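Repair Before Replacement: Remzi Özkan on the Desktop Bench at Plurach
22 June 2026

The Plurach workshop takes in office desktop computers that their owners have retired and prepares them for a further period of use. Remzi Özkan, who heads the bench, spoke with Reto Marti about the work. The program has handled 243 computers since November.

Mr. Özkan begins each job in the same way. The tower is laid on its side and the side panel comes off. "I want the motherboard flat and facing up," he said. "A standing case hides half of what you need to see."
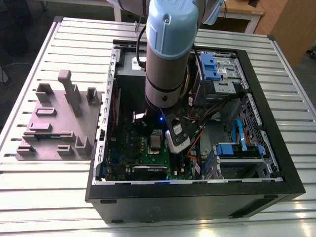
Handling the Processor

Most of the interview concerned the processor, the part Mr. Özkan considers easiest to ruin. He asks that it be held by its edges only - never by the underside - and that it go straight into a holder once it leaves the board. "A chip left on a bare table will be brushed by a sleeve sooner or later," he said. Two were lost that way in the first month, and the rule has been strict ever since.

He is equally firm about old thermal paste, which is to be removed from the metal top with a cloth and alcohol before a chip is stored.

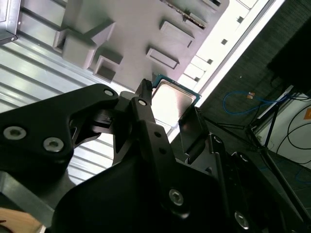

Does a used processor need to be tested before it is installed again?
Every one is tested in a known good board, and a chip that fails a second attempt is sent for recycling.

Mr. Özkan said that practice matters more than written instructions. New staff at Plurach spend three days on placement and removal before they open a customer's computer. A molded board with sockets and a cradle for the chip allows them to repeat the same motion without putting a motherboard at risk.

"People press too hard at first," he said. "After a few dozen tries they let the chip settle under its own weight."
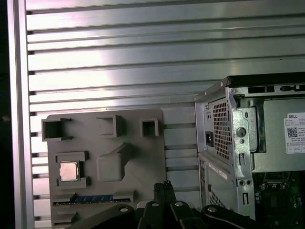 The gray fixture board, with a processor in its cradle, and an open Dell desktop.

Plurach expects to extend the work to its second site, at Tevitz, in November. Mr. Özkan will train the staff there himself.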